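Home | Notebooks | Equipment | Purchasing | Contacts

Bench notebook, Jaltaner cell
October 2024

Equipment planning for next financial year. Notes for myself and whoever ends up drafting the request.

Current state. The fruit-to-basket task is running on the existing gripper with the stock angular fingers. We have no spare set. The fingers are consumables in practice, and we've been treating them as capital, so any replacement goes through the full purchasing form and sits there. I want them moved to the consumables line before anything else is decided.

Quotes in hand:

Cultell, compliant fingertip set, $990 the pair, excluding freight. Lead time not stated. Have asked.
Wilavel, bare finger blanks, to be machined here. Price on application. The drawing they sent has the mounting holes dimensioned from the wrong datum, so it needs a reissue before we can compare anything.
Kariuki, full replacement gripper with force readout. Quote expired in May. Not chasing a new one until we know whether the force readout is needed at all.

Whether it's needed depends on the fruit work. A tangerine has a dimpled skin and is close enough to round that it can roll when the first finger touches. Position control with a fixed closing width copes if the fruit is a consistent size, and ours come from the supermarket, so they aren't. Options are a current limit on the existing drive (free, coarse), compliant tips (Cultell), or measured force (Kariuki). I'd try them in that order and stop at the first one that holds up.

Basket. We're keeping the dark brown woven one as the target container. The inner walls slope in towards the floor, so a release that is slightly off should still end up at the bottom. The braided rim stands proud of the wall and sets the clearance height for the carry. If we change baskets, the clearance has to be re-measured, so please don't swap it for a tidier one without writing it in here.

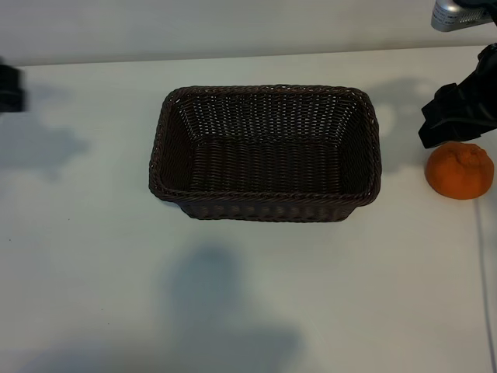 Pendo Lyimo's comment on the draft was that the order of trials is fine but the budget shouldn't wait for it. Her point is that the request closes before we could finish the current-limit runs, and a line that isn't in the request can't be added later, whereas a line we don't spend can be handed back. She would put in two sets of the Cultell fingertips now and leave the Kariuki gripper as a note under future needs. She also asked who pays for freight, as last year's came out of the travel line.

Fair on the timing. Revised plan:

1. Request 2 sets of compliant tips, Cultell, at the quoted price. Freight as its own line.
2. Wilavel blanks stay in as the fallback. Workshop hours to be costed in-house once the drawing is reissued.
3. Kariuki gripper to future needs, no figure against it.
4. Cable management for the bench. Cable still runs loose down the right side of the table. Adhesive clips and a length of flat trunking, petty cash, no form needed.

Checked the request template while I was at it. The equipment code for end effectors has changed and item 13 on the form now wants a disposal plan for whatever is being replaced. For fingers I'm going to write "retained as spares", which has been accepted before.

Still open:
Does the Cultell mounting pattern match our flange, or is there an adapter to price? The data sheet gives the bolt circle but not the dowel position.
Minimum order on the Wilavel blanks.
Whether the current limit can be set per move or only globally. If only globally, it'll slow the approach as well, and the free option gets less attractive.
Tip wear. No supplier gives a cycle figure for woven or abrasive contact, and a tip dragging on the basket rim is the likeliest way to ruin one. Keep a log from the first day the new tips are fitted.

Draft request goes in the shared folder under Jaltaner, purchasing. Pendo to check the codes before it's submitted.

Jaltaner cell notebooks | Contact the bench coordinator | Internal use | Back to top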